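Search this notebook
Enter keywords
Go

October 2018 – Teleop demos, bowl task, simulated cell

Second pass at collecting demonstrations by remote control. Kadri drove, I logged. Controller is the Bustum handset with position scaling at 0.5, gripper on the trigger. Target was 30 demos. We kept 29; the other one has a gap in the joint log and I deleted it.

Main problem is clutching. Every time Kadri releases and re-grips the handset there is a small jump in commanded pose, and the Nerance logger records it as motion. Filtered offline with a short median window. Negin wants it fixed at the source before December, and I agree, but the change touches code Sheldon is still using.

Mean demo length came down once we stopped asking for a straight vertical approach. Kadri now brings the wrist over first, settles, then descends. Pauses at the settle point are nearly all under two seconds. I have left them in for now – trimming them last time gave us a policy that dropped before it had finished translating.

To do:
– re-run the 7 demos with wrist rotation over the limit
– check friction value on the bowl rim
– ask Vratislav whether the Kadlec wrapper timestamps on send or receive

Grasp point is still the open question for the training set. A centred descent won't work, as the fingers don't span the bowl, so the demos have to go for the rim. Kadri favours the back-left of the teal bowl, fingers open and lowered over the edge, which also keeps the gripper well away from the milk carton standing forward and to the right. Next batch should vary the side, or the policy will only ever learn the one.

Filed under: Teleoperation / Demonstrations / Tostwood bench notes

Comments (3)

Negin Shojaei
Which scaling did you use for the last few? The header says 0.5 but the velocities look higher.

Kadri Ots
0.5 throughout. I was moving faster by then.

Vratislav Havlíček
Wrapper stamps on receive. Will add a flag.

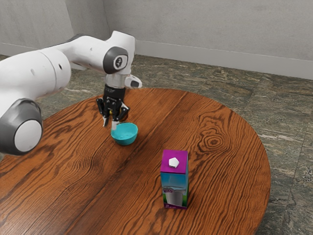
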